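Call for participants - tabletop handling good practice group, Valtville

Need people. Quick version first, details under it.

We're writing a shared set of working rules for small robot arms used at benches and tables, the kind that sit next to people and pick up cups, cans, parts, whatever. Three sites are in so far: Valtville (us, lead), Etberg and Ansah. Gulau is joining in November if their paperwork clears. Draft rulebook is at 236 line items and it is way too long. Half of it was written by people who haven't stood at a table in years, me included. So we want people who do the work to come and try it, mark it up, tell us what's dumb.

What you'd be doing

Sessions at the bench, 3 hours each, 6 sessions total. You run ordinary pick and place tasks with the draft rules in force. Stop when a rule gets in your way and write down which one. Stop when something feels off and there's NO rule for it, and write that down too - those are the notes we want most. Second half of each session is talk, around the table, with the draft on paper and a pen.

Not a study of you. We don't time you, don't rank you. What gets tested is the text.

Parts of the draft we most want beaten up:

Start-of-run checks. Currently says fingers fully open, nothing between them, operator says "clear" out loud before motion. Etberg wants the spoken call gone for solo work. Ansah wants it kept always. We can't settle it by email, we've tried.

Object spacing. How far apart things should stand on the table before the arm goes in. The draft gives one number for everything, which is silly for tall stuff vs short stuff. Round items need their own line, they roll.

Soft and printed fingers. Wear checks, when to swap, who signs. At present the rule says "inspect regularly" and that means nothing. Want a real interval and a real list of what counts as damage.

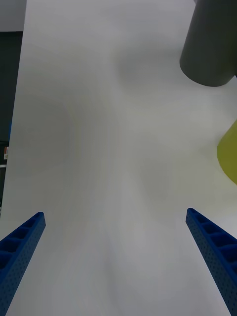 Hands in the work area. The big one. Draft says no hands on the table while the arm has power. Everyone breaks this to straighten an object, every site, every shift. Either the rule is wrong or the habit is, and we need to hear which from people who do it. No one gets in trouble for telling us.

Lighting and shadows. Added late, one paragraph, badly written. Glare off white surfaces, soft shadows moving when somebody walks past, wrist cameras getting fooled. If you've dealt with this please apply, we have very little on it.

Logging. What gets written down after a near miss, and how soon. Keep it short enough that people will really fill it in. The form right now has 5 pages. Yes we know.

Who we're looking for

Operators, teleoperators, lab techs, line workers, maintenance. Anybody with hands-on time near a small arm. Doesn't matter what make. Doesn't matter if you have a degree. We would also like a couple of people with NO robot experience at all, for the plain language read-through. If you can read a rule and say what you'd do next, you qualify. If you can't tell what you'd do next, even better, the rule is bad.

You need to be 18 or over, OK standing or on a stool for an hour at a time, and able to read and talk in English at a normal pace. Benches go up and down, so if you use a wheelchair or need a different setup just say so in your note and we'll sort it before you come. Left-handed people please mention it, the stop button placement rule was written by right-handed people and it shows.

Please don't apply if you sell grippers or safety gear for a living. Nothing personal. There's a seperate vendor comment round later on.

Pay and practical stuff

Paid per session, same rate for everyone, experienced or not. Rate sheet goes out with the reply so you can see it before you say yes. Travel covered between sites if we ask you to move. Lunch for the morning group, coffee for the afternoon group (sorry, afternoon group). Morning starts 9:00, afternoon 1:30. Be there ten minutes early for the safety walk, no walk no session, that rule isn't up for debate.

Closed shoes. Hair tied back, no lanyards, no loose sleeves. Rings off. Lockers on site.

You can quit whenever. You get paid for sessions you did.

We record notes, and video of the table top, not faces. Voices may get picked up on the video, if that's a problem tell us and we will switch sound off for your group. Video gets deleted once the rules are out. Your name goes in the thank-you list only if you want it there.

What comes out of it

A short rulebook, free to copy, for any shop or lab that wants it. Not a legal standard, doesn't replace your local law or the manual for your machine. Every participant gets teh draft back with changes marked, and one more chance to object before it goes out. Objections we don't take get printed at the back with the reason.

How to apply

Send a few lines to the Valtville front desk, subject line "table rules." No résumé needed. Tell us:

What you've worked with and for how long, or "none"
Morning or afternoon
Which site you can get to
One rule at your workplace that you think is pointless, or one that's missing

That last one is the part we read first.

Groups are small and fill in the order we get notes, except we'll hold spots for the no-experience readers. Applications stay open until the groups are full. If you miss this one, ask to go on the list for Gulau - same work, same pay, later start.

Questions, same address. Phone is faster in the morning, before 9:00.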